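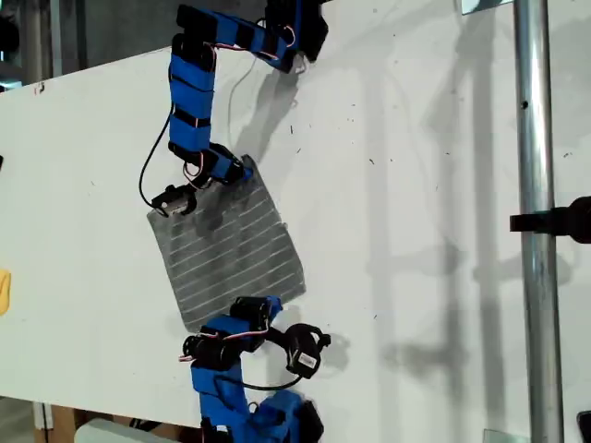
The claim that a towel should be folded in thirds before storage is repeated in nearly every housekeeping manual we looked at, and almost none of them says how anyone knows. Kvam's survey of household advice lists the rule as settled. We doubt that it is. The usual argument is that thirds hide the raw edges and put less strain on the fabric, but the argument takes for granted a cloth whose edges are straight to begin with. Many are not. The dark gray cloth in Figure 1, with its thin white stripes set at even distances, has slightly uneven edges even when laid flat, and one corner lifts a little from the table. On a cloth like this, "edge to edge" is a wish. A person folding it has to choose whether to follow the border or the stripes, and the manuals do not tell us which.

Solberg has argued that stripes are the better guide, and that people who fold by the stripes get neater stacks. Her evidence comes from the Stisley linen rooms, where 400 cloths were folded by staff who already preferred that method. We do not find this convincing. The staff also judged the stacks, and the only cloths used were new ones. Towels that have been through the laundry many times may behave in quite another way, and the Stisley report has nothing to say on the matter.

A second problem is thickness. The Blomqvist guide treats the towel as if it were a sheet of paper, with a crease that goes where it is put. Looped fabric is less obliging – it bulges between its lines and rolls at the hem, and the roll takes up length that the fold was supposed to use.

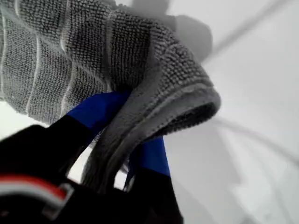 Figure 2. Gray microfiber towel, bunched, with the lighter band of the hem curled over on itself.

How much length is lost in this way we cannot say from looking, and we are wary of authors who do. The Grirkeo handbook gives a fixed allowance for all towels, thick or thin, without a word on how it was measured. Until someone compares 2 or more weights of cloth under the same conditions, we would treat that allowance as a guess. Our own trials, described in Section 3, begin with the hem for this reason and leave the question of stacking for later.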